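## 4. Setting up the hand tool at a packing table

Read this section before your first shift with the hand tool. It covers the pads, the table and the tray. It also covers a few things the Mekov quick-start card leaves out, mainly what the tool does to the job of the person holding it.

The idea behind the tool is simple. You do the handling work with a gripper in place of your fingers, the tool records how you did it, and the recordings are used to teach an arm to do the same. Tavares, who sell the system, call this "sharing your skill." At Skundcombe we call it a second job done at the same time as the first, and we plan the shift that way.

### 4.1 Check the pads

1. Sit or stand so that your elbows clear the table edge.
2. Open the jaws all the way. Look at the inner face of each pad.
3. Run a thumb along the lower edges. Some fraying is normal on pads that have been in use.
4. Pull off any fiber that comes away easily. Leave the rest alone. Do not trim with a blade.
5. Close the jaws slowly with nothing between them. The faces should meet along their full height.
6. Open them again and listen for clicking at the joints.

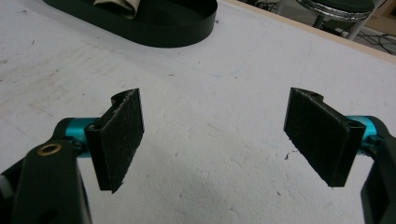 *Fig. 4-1. Jaws open over the table. Note the loose fibers on the pads.*

**Note:** The quick-start card says pads last 1,273 closings. We have no idea where that number came from. At Skurkstead one set was replaced well before that, and another was still in use long after. Go by the look and feel of the pad, and write the change in the log.

**Caution:** Keep fingers away from the joints when the jaws move. The grip is weaker than a hand's, but a pinch there still hurts.

### 4.2 Prepare the table

1. Clear the part of the table you will work in. Leave only the tray and the item.
2. Brush away crumbs and lint. Small bits stick to the pads and end up on the goods.
3. Do not scrub old marks off the surface. Stains and faint pen lines do no harm, and scrubbing raises the finish.
4. Set the tray beyond the jaws, far enough away that you can open them fully in front of it.
5. Place one item in the tray.
6. Check the floor on your side of the table for cables before you move your feet.
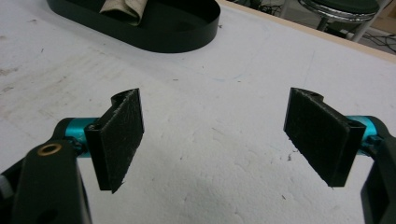
*Fig. 4-2. Tray set back from the open jaws, with a cloth item inside.*

**Note:** The installer may tell you that the table has to look the same every time. Ask which part, and ask for it in writing. We were told to keep everything identical in July and told to vary everything by the next visit. Both rules cost people time, and it was the people at the tables who got asked why output was down.

### 4.3 Practice before you record

Soft goods are harder than they look. Cloth slides, folds over itself and springs back when you let go. Allow 17 practice picks before recording anything, more if you are new to the tool.

1. Bring the jaws over the item with the gap wider than you think you need.
2. Lower until the pads are level with the thickest part of the item.
3. Close at an even speed. Stop when the item stops moving.
4. Lift straight up, hold, and set it down again.
5. If the item drops, leave the tool still for a moment, then start over from step 1. Do not grab for it with your free hand.
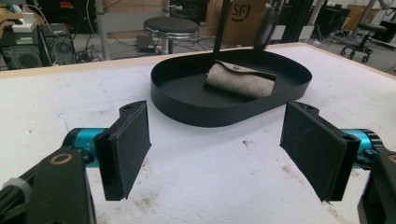

Work at the pace you would use on a careful day. The recordings do not get better if you rush, whatever the counter on the wall suggests. The Tavares sales sheet quotes 200 recordings per person per shift. Our people managed that once and complained of sore wrists the day after. Until we see a reason to change it, the site has no recording target, and a supervisor who sets one should be shown this page.

### 4.4 Breaks, records and your regular work

1. Change hands or change tasks every half hour.
2. Log the time you spend recording under its own code. It is paid time and does not count against your packing rate.
3. Mark failed picks as failed. Do not delete them to tidy up the list.
4. Report wrist, thumb or shoulder pain on the same day, even if it goes away.

**Caution:** Never use the tool to pack live orders. A recording session and a packing run are two different things, and mixing them has already sent one box out with the wrong item in it.

### 4.5 What changes and what does not

The arm is meant to take over the dull part of the table work. Maybe it will. So far it handles the items it was shown, at its own speed, with a person nearby to straighten the tray. That person's job has a new name and the same pay band. If you are moved into it, ask for the written job description first, and ask who covers the table when the arm is stopped.

The project plan calls for 700 accepted recordings per item type. Each time the product line changes, expect to be asked for more. This section will be revised when Mekov answers our questions on pad wear. Questions about hours or pay codes go to the shift office, which is open on Wednesday until the end of the late shift.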